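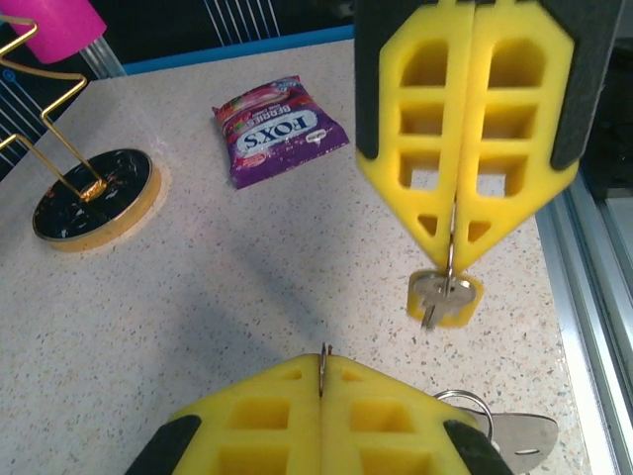

Manipulação de chaves e argolas metálicas com duas garras de dedos amarelos.

O orçamento de uma célula com dois braços começa quase sempre pelo preço dos braços. É compreensível: é o valor que vem impresso na proposta, tem um fornecedor, um prazo de entrega e uma linha própria no imobilizado. O que defendo neste texto é que esse valor é um mau ponto de partida para decidir e um péssimo ponto de partida para comparar propostas. Uma célula de manipulação fina gasta dinheiro na ponta dos dedos, nas peças que segura e nas horas de quem a mantém afinada. Os braços são a parte do problema que já vem resolvida.

Tomo como caso de trabalho a montagem de chaves em argolas, tarefa que acompanhei na Pandthorpe durante o planeamento de duas bancadas. A operação parece trivial. Uma garra segura a argola, a outra apresenta a chave, e em algum momento há uma passagem de mão para mão. Quem a faz manualmente não pensa nela. Para orçamentar, convém decompô-la: a argola é fina, roda dentro da pinça, tem uma abertura cuja orientação importa e reflete a luz; a chave pendura-se, oscila e muda de centro de gravidade conforme o ponto em que é agarrada. Cada uma destas propriedades corresponde a uma rubrica, e nenhuma delas aparece na ficha técnica do braço.

A primeira versão do plano da Pandthorpe tinha quatro linhas: braços, controlador, câmaras, bancada. A versão que acabou aprovada, em julho, tinha dezanove. O total subiu menos do que se receava, porque algumas das linhas novas saíram de outras que estavam inchadas por precaução. A maior diferença foi de distribuição. A parcela de contingência, que na primeira versão era uma percentagem aplicada ao total, desapareceu e foi substituída por verbas com nome.

Sou contra a contingência percentual em equipamento deste género. Uma percentagem sobre o preço dos braços pressupõe que o risco cresce com o preço dos braços, e isso não se verifica. Um braço mais caro, com melhor repetibilidade, continua a deixar escorregar uma argola se a superfície do dedo estiver gasta. O risco concentra-se em componentes baratos com ciclos de substituição curtos, e é aí que a verba deve ser inscrita, com quantidade, preço unitário e responsável pela encomenda.

Os dedos da garra são o melhor exemplo. Na Pandthorpe ficaram inscritos 599 euros por ano e por bancada para dedos e revestimentos de contacto. A direção financeira perguntou por que razão um consumível daquela ordem merecia linha autónoma, quando o manual interno permite agregá-lo em «diversos». A resposta foi que, agregado, seria o primeiro a ser cortado, e que uma bancada sem dedos de reserva para por completo. O custo da paragem não tem relação com o preço da peça. Este argumento é antigo na manutenção industrial e continua a precisar de ser repetido quando se compra robótica, talvez por o equipamento chegar com aspeto de eletrónica de consumo.

Wendy Fothergill, que conduziu a aquisição, propôs uma regra que subscrevo: nenhuma proposta entra em comparação sem um ensaio de 200 ciclos com as peças do comprador. As peças do fornecedor não servem. São escolhidas, limpas e, muitas vezes, maiores. No ensaio feito com a solução da Werkitz, as falhas agruparam-se na passagem entre garras, e quase todas com o mesmo lote de argolas, ligeiramente mais fino do que o nominal. A Sial, com um braço mais modesto e dedos mais flexíveis, teve mais falhas na recolha e menos na passagem. Qualquer das duas podia ser a compra certa. O que o ensaio permitiu foi pôr um preço na diferença: num caso era preciso controlar melhor a receção de material, no outro era preciso redesenhar o alimentador.

O ensaio custa dinheiro, e deve constar do plano. Há deslocação, há peças inutilizadas, há um técnico ocupado. Já vi compradores pedi-lo gratuitamente e obterem um ensaio à medida do que pagaram. Prefiro a verba pequena e o protocolo escrito, com os critérios de falha definidos antes: peça caída, peça agarrada fora de orientação, intervenção humana, tempo excedido. Sem o último critério, um sistema que tenta dez vezes até acertar passa por fiável.
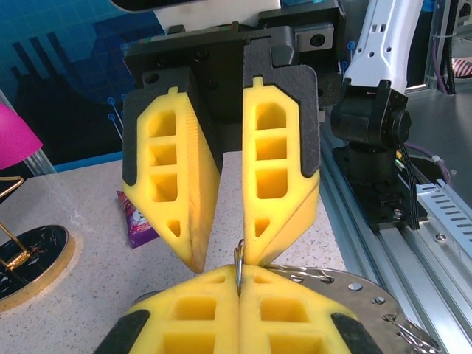 Quantas peças de reserva se devem comprar com a célula?
Dois jogos completos de dedos por braço, mais um módulo de articulação comum às duas bancadas; o restante pode ser encomendado conforme o prazo do fornecedor, desde que esse prazo esteja no contrato.

A segunda rubrica que costuma faltar é o tempo de afinação. Inclui calibração entre os dois braços, calibração das câmaras, ajuste de forças de aperto e repetição de tudo isto sempre que alguém mexe numa fixação. No plano da Pandthorpe foram previstas quase 100 horas para o primeiro trimestre. Pareceu excessivo na reunião de aprovação. A minha posição é que estava certo na ordem de grandeza e errado na forma, porque as horas foram todas concentradas no arranque. A afinação tem uma cauda longa: baixa depressa e nunca chega a zero. Um plano razoável distribui as horas por todo o período de amortização, com um patamar mínimo mensal, e atribui-as a uma pessoa identificada.

Há quem contorne o problema comprando a afinação como serviço. A Tulta apresentou uma modalidade desse tipo, com mensalidade fixa e intervenção remota. Tecnicamente a proposta era sólida. Economicamente, transferia para o fornecedor o conhecimento que a empresa mais precisava de reter, isto é, saber por que razão a célula falha com um lote e trabalha bem com o seguinte. Numa organização com uma única bancada, aceitaria. Com duas bancadas e intenção de instalar mais, considero um mau negócio, mesmo que a folha de cálculo o apresente como favorável nos primeiros dois anos.

A terceira rubrica é o posto em si. Incluo aqui a estrutura de perfil de alumínio, as fixações, a passagem de cabos, a iluminação e o fundo contra o qual as câmaras veem as peças. É frequente estes elementos serem tratados como carpintaria, adquiridos à parte e montados por quem estiver disponível. O resultado é um posto em que a rigidez do perfil limita a precisão que se pagou no braço. Recomendo que a estrutura seja especificada no mesmo caderno de encargos e recebida com o mesmo rigor: verificação de aperto, verificação de esquadria, registo da posição das bases. Uma tarde de trabalho, com duas pessoas, chega para um posto simples.

A iluminação merece verba separada. Com argolas e chaves metálicas, a diferença entre uma luz difusa bem colocada e a luz ambiente da oficina pode equivaler a uma geração de câmaras. Comprar câmaras melhores para compensar luz má é um erro de orçamento que tenho visto aprovado sem discussão, porque a câmara tem referência de catálogo e a luz obriga alguém a ir ao local medir.

Sobre a amortização, a prática corrente aplica um prazo único ao conjunto. Discordo. Braços e controlador suportam um prazo longo; as garras, um prazo curto; os dedos são consumo e deviam ir diretamente à exploração. A separação tem uma consequência útil: obriga a registar horas de funcionamento por componente. Na primeira bancada, um dos módulos de punho foi substituído às 1278 horas, valor que só se conhece porque alguém insistiu num contador. Um único dado não faz uma curva de fiabilidade, mas já permite corrigir a previsão do ano seguinte com algo melhor do que a opinião do vendedor.

A objeção habitual a este nível de detalhe é o custo do próprio planeamento. Dezanove linhas exigem mais reuniões do que quatro, e parte das verbas ficará por gastar. Aceito a objeção para equipamento experimental, em que o objetivo é aprender depressa e o desperdício faz parte do preço. Para uma bancada destinada a produzir, com turno e com encomendas, não a aceito. Uma verba por gastar volta ao orçamento no fecho do exercício; uma paragem por falta de um par de dedos não se recupera.

Fica ainda por tratar a questão do valor residual. Os braços desta gama têm mercado de segunda mão escasso e preços erráticos, e as propostas que recebi assumiam valores de retoma que nenhum fornecedor quis pôr por escrito. No plano da Pandthorpe foi inscrito zero. Quem quiser inscrever outro valor deve anexar a cláusula de recompra, com data e condições de aceitação, e indicar quem paga o transporte.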